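**Vullar Workcell Marking Set — for humanoid and two-armed service robots**

The Vullar set provides the floor tape, reach labels and laminated rule cards required to lay out a shared work area in accordance with the Tulleck house code, as revised in July. It is suitable for rooms with a single desk and one or two fixed appliances.

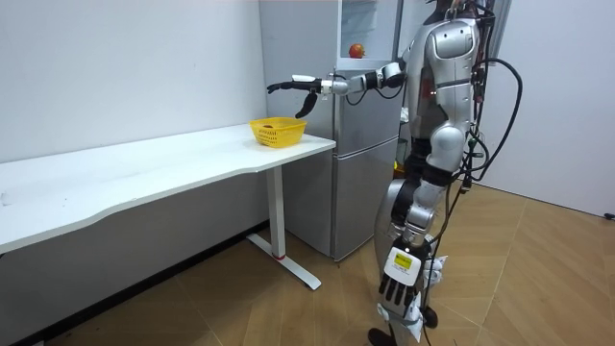 Reach limits are to be marked before the robot is powered. The boundary follows the fully extended arm and is set no closer than 52 cm to any place where a person may stand. Where the robot works across a desk, the items to be handled should be kept near the working end and the remainder of the surface left bare, as with the yellow basket on the white desk. Trailing cables must lie within the marked area.

Handover and storage points are marked separately. Each appliance opening that the robot may enter receives its own label.

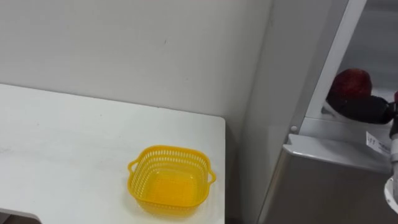 These labels state the permitted arm, the speed limit and the name of the responsible supervisor. They are to be replaced whenever the layout changes.

| Item | Detail |
|---|---|
| Order code | Jatier 922 |
| Floor tape | 100 m |
| Rule cards | 9 |

Enquiries on site assessment — Coralie Tomoana, Ocampo Standards Office. Page revised October 2020.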